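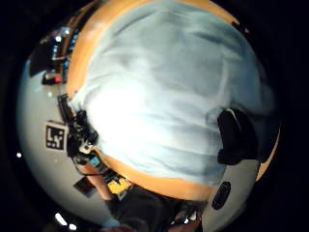
Pale fabric, as the gripper's camera sees it, with the operator's forearm and sensor kit at left.

Fitriani Purba folds for a living, or tells people she does, because the longer answer loses them somewhere around the word "demonstration." She runs data collection at Starstead, where 18 people spend their shifts handling cloth with instrumented grippers so that a learning system can someday handle it without them.

"My mother asked what I was doing with the engineering degree," she says. "I told her bedding."

We met on a Friday at half past seven in the morning, the hour she prefers for talking, before the first shift straps in. Her coffee was already cold. She drank it anyway, and kept drinking it through the two hours that followed.

Her current project is called Briser. It wants 2906 accepted episodes by the end of October. An episode is one attempt at one task, start to finish: pick up the cloth, do the thing to the cloth, let go of the cloth. The important word is accepted. Last month her group recorded well over 2000 and threw out enough of them that she would rather discuss something else.

"A bad episode looks fine when you're in it," she says. "You did the fold. Everybody's happy. Then the reviewer opens the file and your thumb was off the trigger for the whole second half, or the wrist tracking wandered away to live in the ceiling. So it's a lovely fold and we can't use any of it."

The camera rides on the tool, so the footage has the tool's idea of what matters. Cloth swells up until it fills the view like weather. Walls bend. The operator turns up as a forearm and a good deal of dark clothing along the bottom. Purba has watched so much of this that flat photographs have started to strike her as a little rude.

"My sister sent me pictures of her new apartment and I thought, where's the rest of it?"

The square black-and-white markers on the walls help the software work out where everything is. People give them names. There is one whose white blocks look like the letters LY, and it has been Lyle since the spring. New hires are told not to block Lyle. They block Lyle.

I asked why fabric, when a box would sit still.

"Boxes are done. I shouldn't say that, the box people will write to me. But a box has the same shape after you pick it up. You touch a sheet and it's a different sheet. There are folds in it you didn't put there, and the next fold depends on those." She tried to show me with a napkin, which was too stiff and made a poor sheet.

Her first hires came from the lab side and were, in her word, terrible. They moved as if being graded. Every reach was slow and square, and the model trained on their work came out slow and square too, pausing over a pillowcase as though it had been handed a summons. She replaced half the roster with people from Laing, a laundry contractor across the river, who had never seen a gripper and were bored by the second day. Bored was good. Bored people move the way people move.

"And they fumble, and then they fix it. That's worth more to me than a perfect one. If I give the system 1000 perfect folds, it knows what to do right up until a corner slips, and then it's got nothing. It just stands there."

Does she keep the fumbles, then?

"The ones with a recovery. If you drop it and swear and walk off, I can't use that. We don't record sound, by the way. People ask."

The sensor kit goes on the wrist, straps and cables and all, and comes off every 40 minutes whether or not the operator is in the mood. Purba set the rule after a week on the floor herself, when she found she could no longer open a jar. She still takes one shift a week. Her acceptance rate is middling and posted on the wall with everyone else's, next to a sign-up sheet for the Stullus, the older rig, which has a sticky left finger and few friends.

I wondered whether the folders mind teaching a machine to fold.

"Some do. We talk about it at lunch. One of the Laing women watched the robot try a fitted sheet for six minutes and went back to work very cheerful."

Purba does not fold at home. There is a chair in her bedroom, she says, and the clothes go on the chair.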